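Foro Mevberg › Vivienda y suministros › Cambiar la caldera en enero

tejado_norte
Llevo 9 inviernos con la misma caldera y el técnico de Hepburn me recomienda cambiarla ya. Presupuesto: 3.007 euros con instalación. Vivo en un segundo sin ascensor, 2 personas en casa. ¿Lo veis normal?

marga28
A mí me parece caro. Pide otro presupuesto en Rundell, que trabajan toda la zona de Berkerness. Y pregunta si incluye la salida de humos, que luego la cobran aparte.

pico_y_pala
No estoy de acuerdo con cambiarla. Con 9 años y bien mantenida tiene vida por delante. La mía pasó de los veinte – solo le cambié el vaso de expansión.
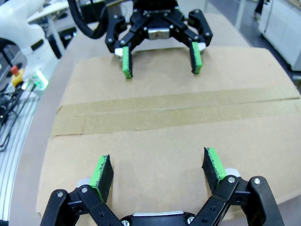 Lo que miraría antes es la presión. Si la rellenas cada semana hay una fuga, y eso no lo arregla una caldera nueva.

tejado_norte
La relleno cada 28 días, más o menos cuando me acuerdo. El técnico no comentó nada de fugas.

marga28
Pues que lo compruebe antes de firmar. De todas formas, una de condensación gasta menos y yo lo noté en la factura.

pico_y_pala
Con radiadores viejos a temperatura alta apenas condensa. Depende de cada casa.

tejado_norte
Vale, pido el segundo presupuesto y que me miren el vaso. Ya os cuento.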